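Robotics | Research News

Print this article | E-mail this article

Robot hand learns a gentler grip on fruit, but the test was a narrow one

07/11/2022

A research team at Brilham says it has trained a robot arm to pick up soft fruit using a small camera at the wrist and far fewer practice runs than such systems usually need. The numbers look good on paper. Whether they mean much outside the lab is harder to say.

The method, called Orkance, was described in a report the group posted this week. It works from close-up pictures taken by the wrist camera as the gripper moves in. The software guesses how the fruit is lying, picks a spot to close on and then keeps correcting its aim until the fingers meet the peel. The team trained it on 588 recorded grasps, most of them guided by a person moving the arm by hand. Older methods the report uses for comparison had thousands.

In the main test the arm made 244 attempts on bananas, pears and ripe plums, and the report counts 174 of them as successes. That comes to 71 percent. It is a fair score for a small training set, though it also means that more than one try in four failed. A packing line running at that rate would need a person standing next to it all day.

There is also the matter of what counts as a success. Under the rules in the report, a grasp passes if the fruit leaves the table and stays between the fingers for three seconds. Damage was judged by eye, right after the fruit was put back down. Bruises on a banana or a pear can take hours to show. The report does not say that any of the fruit was checked again the next day, and it gives no figure for how hard the fingers squeezed.

The setup was kind to the robot, too. Each piece of fruit was placed alone on a plain white surface under steady light, with nothing touching it and nothing behind it to confuse the camera. Fruit in a store or a warehouse comes in piles and bunches, in boxes with shadows and sticky labels. The authors mention this in a single paragraph near the end and say cluttered bins are "a natural next step." Readers of robotics papers will have seen that phrase before.

The comparison with other systems deserves a second look as well. The Brilham group ran its own version of Jikberg, an older grasp planner that works from a fixed overhead camera, and reports that Orkance beat it by a wide margin. But Jikberg was given only 50 attempts, and the report says its settings were left as they came. It was built for boxes and cans. Losing to a newer method on plums is not much of a surprise.
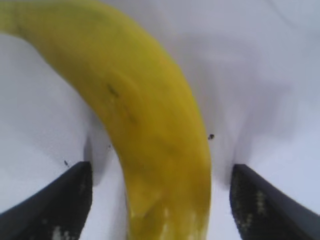 Close work: a banana between the fingers of the gripper, as the wrist camera sees it.

The most useful part of the report may be the part with the least fuss around it. When the team turned off the close-range corrections and let the arm act on its first guess, results dropped sharply, and bananas suffered most. A curved fruit gives two fingers fewer good places to close, and a small error at the start grows as the hand comes down. That finding fits with what other groups have seen, and it does not depend on how anyone defines a bruise.

The group plans a longer trial at Rugemalira, a fruit packing site, starting in January. It says the arm will work on mixed crates there and that the results will be published whether they are good or bad. The training recordings are to be released before then — a welcome step, if it happens, as outside labs could run the same tests with their own arms and their own fruit.

Until those results are in, the claim to judge is a modest one. A robot with a wrist camera can learn to lift single pieces of fruit off a clean table, most of the time, from a fairly small set of examples. The report's title promises "human-like handling of fresh produce," and nothing in its tables backs that up.

Filed under: Robotics, Machine Learning, Food Handling

Print | E-mail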